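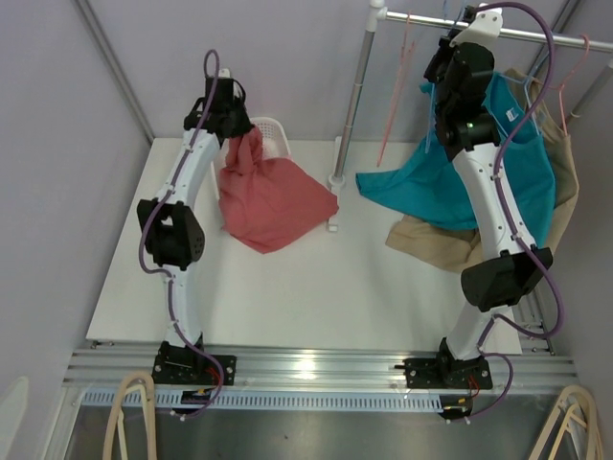

Monine Laundry and Linen
Hanging and Folding Area - Inspection Checklist
Month: January
Site: Gamage
Checked by: Blandine Deschamps
Start: 7:40 a.m.

Mark each item OK, Fix, or N/A. Write a comment for anything marked Fix. Items left open from the last check are carried over at the end.

1. Tables

1.1 Table surface clean, no lint, pins or detergent residue - OK
1.2 No chips or rough spots that can snag fabric - OK
Comment: Run a bare hand over the top before signing. A snag is easier to feel than to see on a white surface.
1.3 Cloths and garments kept back from the table edge - OK
1.4 Items waiting to be hung are sorted by color - Fix
Comment: Pinks and reds were mixed with whites in the morning load. The reds go in their own basket until they have been through two washes.

2. Clothes racks

2.1 Foot of each upright sits flat on the table - OK
2.2 Upright pole straight and tight in its foot - Fix
Comment: One upright turns by hand. Tightened during the check, look at it again next month.
2.3 Hanging bar level, no sag in the middle - OK
2.4 Bar joints tight, no sharp ends exposed - OK
2.5 Wet bath towels and blankets kept off the tabletop racks - Fix
Comment: Found two wet bath towels on one bar. Moved to the floor rack. The tabletop racks are for light items only.

3. Hangers

3.1 Wire hangers straight, hooks fully closed - OK
3.2 Coating complete, no bare wire or rust - Fix
Comment: Threw out the ones with bare wire at the neck. Rust marks do not come out of the pale cottons. We have 172 good hangers left, enough for now.
3.3 Spare hangers stored on the bar or in the bin, never on the floor - OK
3.4 Thin wire hangers used for light items only - OK

4. Baskets

4.1 Handles and rims not cracked - OK
4.2 Holes clear of lint so damp items can air - OK
Comment: The small white plastic baskets clog faster than the big ones. Rinse weekly.
4.3 Baskets not filled above the rim - OK
4.4 Baskets kept out of the walkway - Fix
Comment: Same as in December. Please slide them under the shelf when you take a break.

5. Electrical and cords

5.1 Cords free of cuts and pinched spots - OK
5.2 No damp cloth resting on cords or connectors - OK
5.3 Cords hanging below a table edge kept clear of feet and cart wheels - OK
5.4 Outlet covers in place - OK

6. Floor and exits

6.1 Floor dry - OK at 7:55 a.m.
6.2 Walkway at least 40 inches wide the whole way to the door - Fix
Comment: It is 40 with the Ikau cart folded and less with it open. Fold it after each use.
6.3 Exit light working - OK
6.4 Fire extinguisher in date and reachable - OK

7. Carried over

7.1 Lint trap cover, dryer 2. New cover ordered from Bravon, not delivered yet. Dryer 2 stays off until it is fitted.
7.2 Replacement floor mats. The quote came back at $2,115 for the whole room. I have asked for a price on the dryer side alone, as that is where the floor gets slippery.
7.3 Label the color baskets. Tape labels fell off in the damp. Will try tie-on tags.

Items marked Fix are to be cleared before the February check. Initial next to the item when it is done and leave this sheet on the clipboard by the door.

B. Deschamps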